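Lolteo robotics club list
Last updated: Apr 3, 2019

On the list, Magsi wrote:
> Can the gripper team please send something before the meeting? I still don't know
> if you train with clothes or with the foam blocks.

Dear Magsi, dear all,

We train with clothes. The foam blocks are for the Birnport contest only, and there we have four runs for each team. For the wrist view I want everybody to learn first how the open fingers look when they hold nothing.
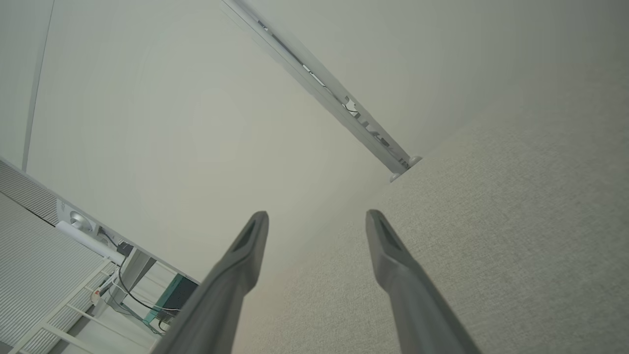 Wrist view, fingers open, rail behind.

Please keep the fingers open like so until your program asks for the close. In March we lost three evenings with a wrong start position, and I would not like to repeat it.

The second point is the approach to the cloth. 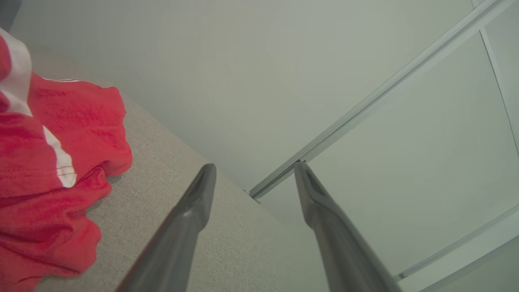 My wish is that the arm comes from the side and takes a fold, not the flat part. Zorano has written a first version of this, but it is slow, around five minutes for one try. If somebody can look at his code, I will be thankful.

With kind regards,
Areeba Mirani

Recent in this list:
Contest rules for Birnport, second draft
Who has the key for the parts cabinet?
Wrist camera settings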